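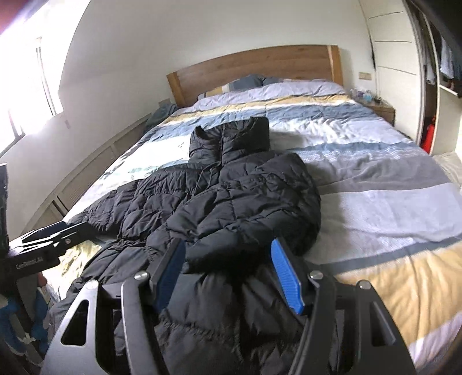
In Jumstead the coats go away in April, or at least they should. Most of us push them to the back of the wardrobe with the pockets full of tissues and forget them until the first frost. In last month's newsletter I promised to write about how to fold a winter jacket properly for storage, and several members have already reminded me of this promise. My first advice is to use the bed and not the table. A puffer jacket with a tall collar needs space on every side, and on a double bed you can lay it with the collar toward the headboard, as with the black one on the striped duvet, and still walk to both sides of it. One sleeve there is already bent in across the front and the other still goes out to the side, so you can see how much width a jacket takes before it is folded.

I learned this work from my aunt, who stored coats for half of her street in the years when the flats there had very small wardrobes. She was strict. I am less strict, but I keep most of her order.

Before folding

Empty all pockets, also the inside one. Last spring I found in my own coat a key which I had already paid to replace.

Close the zipper to the top. An open zipper has teeth which catch on the lining, and a half-open one makes the jacket twist when you fold it. If there is a drawstring at the neck, loosen it and lay the ends flat on the chest. Do not tie it in a bow. A bow under pressure for six months leaves a mark in the fabric.

The jacket must be clean. I know this is the part everybody wants to skip. Sweat and hand cream on the collar and cuffs are not visible in April but they turn yellow by October, and on a dark jacket they become a kind of gray shine that does not wash out easily. If you wash at home, follow the label inside and use little soap. Then dry it for longer than you think is needed. I give mine two full days on a rack, and I squeeze the filling between my fingers to look for lumps. A lump usually means that there is still water inside.

Marietjie Rampersad asked me if she can use the big dryer in the laundry on Alberg Street. Yes, on low heat, with two or three clean tennis balls. Please stay near the machine. The balls are very loud and the lady at the counter has complained about us before.

The fold

Lay the jacket with the front up and the collar away from you. Smooth it from the middle to the sides with flat hands. It will not become perfectly flat and it does not have to.

Then the sleeves. Many people fold the sides of the body together with the sleeves in one movement, and this makes a thick roll at the shoulder. Fold only the sleeves first. Bring one over the chest, so that the cuff lies near the opposite side, and then the other one over it. 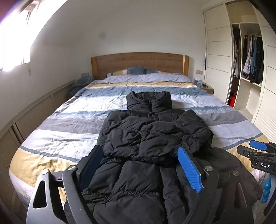
The sleeves are where most of the air is hiding, so press them from the shoulder down to the cuff before you go further. Use the forearm and not the fist. It is also a good moment to look at the bottom of the jacket. When there is a gathered elastic hem, like on this black one, it pulls the fabric together and the lower part gets bunched. Stretch the hem gently to both sides with your hands and let it go back slowly. Both sleeves are lying over the chest at this stage, with the collar still standing at the top and the short zipper below it, and I would not touch the collar yet. It goes down last.

Now fold each side of the body toward the middle, just so much that the jacket is as wide as your box. Start from the hem and fold up in thirds. Press again after each third. At the end lay the collar over the packet like the flap of an envelope. If your jacket has a hood that comes off, take it off before you begin and put it between the folds, so it will not get lost.

The whole thing takes me less time than boiling potatoes. The first time was slower and I had to start again twice.

Where to keep it

A cotton bag or a cardboard box with some space left at the top. An old pillowcase is also good, and it costs nothing. I do not recommend the vacuum bags for down. The feathers break when they are pressed for many months, and the jacket comes out thin. For synthetic filling it is less serious, but even there I would use them only for moving house or for a suitcase.

Put the box in a dry place away from the outside wall. Under the bed is fine. Lungile Venter keeps hers on top of the kitchen cupboards, and I have told her what I think about the cooking steam - she says that her coats smell very nice.

Against moths I use lavender in a small bag, changed every spring. Moths are not much interested in nylon, but they like wool scarves, and people put wool scarves in the same box.

Our coat evening

We will do the folding together again in the Górecki room, upstairs, with the long mattresses on the floor in place of beds. There are 16 places. Bring one clean and dry jacket and something to put it in. Cotton bags can be bought at the door, we still have 300 of them from the order with Halura, so please buy them. Tea is included and cake is welcome.

If you have a coat that you do not want to store because you will not wear it again, bring it also. Last winter the coat rail in the entrance gave away more than 2000 items, counting the gloves and hats, and children's sizes were always gone first. Coats for the rail should have a working zipper. A missing button is no problem, we have a tin.

Next month I will write about boots, and about the correct way to stuff them with newspaper. Questions can be left in the box by the stairs as usual.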